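Ticket 2742 — Faculty profiles showing the wrong publication counts
Opened by: Ehsan Bajwa, research office
Status: Solved
Product: Trastora (repository), Zivlow connector

Hi all, me again. I'm putting this in as a proper ticket because the email chain got so long that I lost track of who had tried what, and I'd like it all in one spot before the August reporting window closes on us.

What's going wrong: the public staff pages for our engineering faculty are showing far fewer papers than people have actually published. The repository itself (Trastora) has the right records. I can search for a person, see everything, click through to the PDFs, no trouble. But the profile page on the university site pulls its list through the Zivlow connector, and somewhere between the two a whole pile of papers drops out. I compared the department export with the profile pages last night and came up 256 papers short. That's not a rounding thing, that's a good chunk of the department's year.

Why I'm so jumpy about it: the ranking people crawl the public pages. They don't see our repository login screen, they see the profile pages, and if those look thin then we look thin. Our dean checks the tables the way other people check the weather, so I would love to have this fixed before he notices.

What I tried before writing:

Cleared the cache on my own browser, then tried a different browser, then my phone. Same short lists.

Logged out and looked as a visitor. Same.

Pressed "Refresh profile" on my own page. It spins, says "Profile up to date," and changes nothing. My page has 2 papers missing, both from a journal special issue.

Ran the manual sync from the admin screen. It finished in a few seconds with a green check mark, which seems way too fast for a full department.

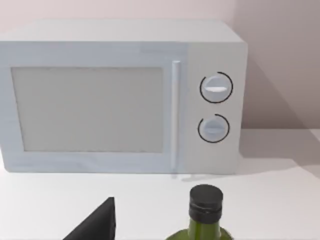
I also looked at whether it was only the new stuff that was missing, because that was my first guess. Nope. There are older papers gone too, and some brand new ones that show up just fine. So it isn't the date. I wondered about people with accents in their names, but plenty of those pages are perfect and plenty of plain-spelling ones are broken. I did find one colleague who has two profiles, one with his middle initial and one without, but I think that's a separate mess and I'll open a ticket for it when I have the strength.

Reply from Benedito Bragança, web systems

Hey Ehsan, thanks for writing it all out, it saves me a ton of digging. I took a look this morning and I can see the same thing you do. The green check mark is misleading, sorry about that. It only tells you that the connector managed to talk to the repository. It says nothing about how many records made it across.

I turned on the detailed log and ran the sync again for one person (you, hope that's okay). Your two missing papers are being skipped with the message "affiliation not matched." Could you open either of them in Trastora and tell me exactly what's in the affiliation field? Copy and paste it, please, don't retype it. Spaces matter here.

Ehsan Bajwa

Sure thing. The field on both says:

Awan School of Engineering, Trullunent University

And on a paper of mine that does show up, it says:

School of Engineering, Trullunent University

Oh. Okay, I think I see where this is heading. We got the new name last year when the Awan gift came through, and everybody was told to start using it on their papers. Some did right away, some are still using the old one, and a few went back and edited their old records to match (I was one of those, trying to be helpful!). That would explain why the dates made no sense.

Benedito Bragança

Yep, that's it exactly. The connector has a list of accepted names for each department, and nobody added the new one. Anything with "Awan" in it gets treated as somebody else's paper.

I've added the new name to the list and kept the old one, so both will match from now on. Then I started a full rebuild for your department. Please don't press the manual sync while it's going, or it starts over from the top. Ask me how I know.
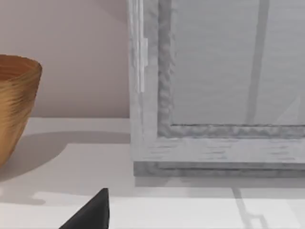 The rebuild is slow, so give it until after lunch. I'd check a handful of people you know well, ideally somebody who uses the old name, somebody who uses the new one, and somebody with a mix.

Ehsan Bajwa

Just checked, and wow, what a difference! My page is complete. Both special issue papers are there. The people with the old name are fine, and so are the ones with the new name.

But I ran my comparison again and I'm still 106 short. So we got most of them back and lost the rest somewhere else. I looked at a few of the leftovers and the affiliation looks right to me, character for character. One thing they share is that they're all conference papers. Is there a second filter I don't know about?

Benedito Bragança

Good catch on the conference papers. There is a second setting — it decides which types of work get shown, and "Conference paper" was ticked for every faculty except yours. My guess is that it got unticked when the engineering pages were moved to the new template, but I can't prove it from the log.

Ticked it, saved it, rebuild running again. Same rule as before, hands off the sync button. 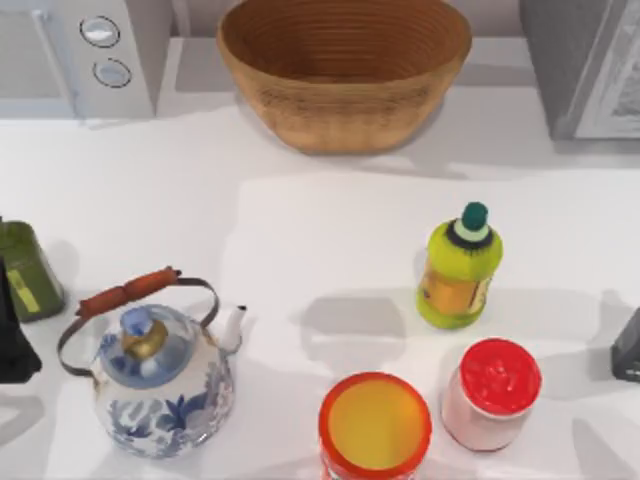
Countertop seen from directly above.

Ehsan Bajwa

Hands were kept off. I made tea instead and answered three emails I'd been avoiding.

Ran the comparison at 4:15 and the numbers match, every single one. I went through a bunch of pages by hand as well, logged out, and they all look right. Thank you so much, Benedito, I really thought this was going to drag on into next month.

One last ask before you close it: could the green check mark say how many records were skipped? Even a tiny number next to it would have tipped me off months ago.

Benedito Bragança

Glad it's sorted! I've passed the check mark idea along to the Zivlow folks as a feature request and put your wording in it. Closing this one. Send me the double profile whenever you're ready and I'll merge them.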